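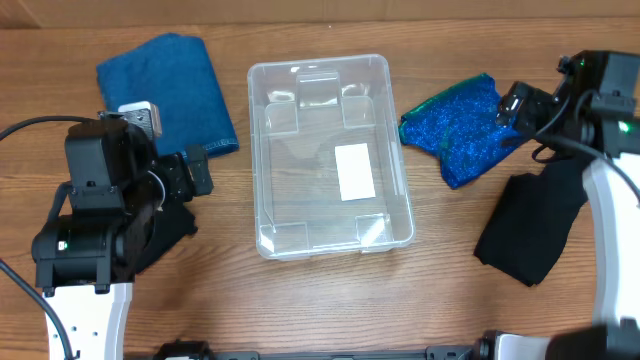 I have been to a good many open days in my life, most of them in draughty halls with a raffle, and I went to the one at Grosik expecting much the same. Grosik has the upstairs of the old seed merchant's in Urndale, and for one Sunday in September they opened the doors and let anybody wander in. I had seen a poster in the library. My sister came too, chiefly for the cake, and I am glad she did, as I would have gone home after ten minutes without somebody to nudge.

We were there for 3 hours in the end.

I want to argue for slowness, and it was the cloth table that set me thinking about it. Most of the rooms had something quick in them. There was a sorting machine that fired bottle tops down a chute, and the children loved it and so did I, for a while. But the table I kept drifting back to was the plain one with the pair of robot arms, white and black with their little green lights, and a clear plastic bin between them. There was a blue towel, folded, and a black cloth, and a scrap of the most wonderful glittery blue stuff that looked as if it had come off a dance costume. The job was to get the fabric into the bin. I do that job several times a week with a good deal less equipment, and I have never once thought about it.

Well, I have thought about it since! The young man looking after the table, Tatu Sang, was very patient with us, and he explained that fabric is one of the hardest things you can give a machine. A bottle top is the same shape whichever way you pick it up. A towel is a different shape every time you let go of it, and a towel at least has the decency to be thick. The sparkly piece, he told us, gave them far more bother, with its folds sliding over each other and the light bouncing about. He said the arms had been shown the job by people, over and over, 2,100 times so far, and that he had done 900 of those himself and now dreamt about laundry.

A man next to us said, quite loudly, that his granddaughter could do it faster and she was four. People laughed, and Mr Sang laughed as well, but I have been arguing with that man in my head ever since, so I may as well do it here where he can't interrupt.

Of course she could. A child of four has had four years of blankets and bibs and pulling socks off, with hands that feel everything they touch. I think we ought to come away from a table like that with a bit more respect for the child, and for the women (it was nearly all women, where I grew up) who did this sort of work for a living and were told it was unskilled. My mother worked in the hotel laundry at Kashindye for most of my childhood. She could take a sheet out of a heap by its corner without looking. I should have liked her to see two clever machines and a roomful of clever people working so hard at one small piece of what she did before breakfast.

That is my first point, and I do have another, though I admit it pulls the other way. I would like these people to get on with it. My neighbour has hands so bad with arthritis that a wet towel is beyond her, and she waits for somebody to come round and help. If a patient pair of arms could one day put her washing in a basket for her, I don't think she would mind if it took all afternoon. She has the afternoon. What she hasn't got is the grip.

So I was sorry to read the write-up in the Gikum newsletter, which gave the cloth table one line and called it "underwhelming", and then went on at length about the bottle tops. I understand it. Fast things are easier to clap for. But I do wish the organisers had put a chair or two by that table — we stood the whole time, and my knees told me so on Monday — and perhaps left a towel out for visitors to try with a pair of kitchen tongs in each hand. I tried it at home. It took me five goes to get a tea towel into the washing-up bowl, and my sister, who was timing me, had to sit down.

They are opening again in the spring, I'm told, and I shall be going.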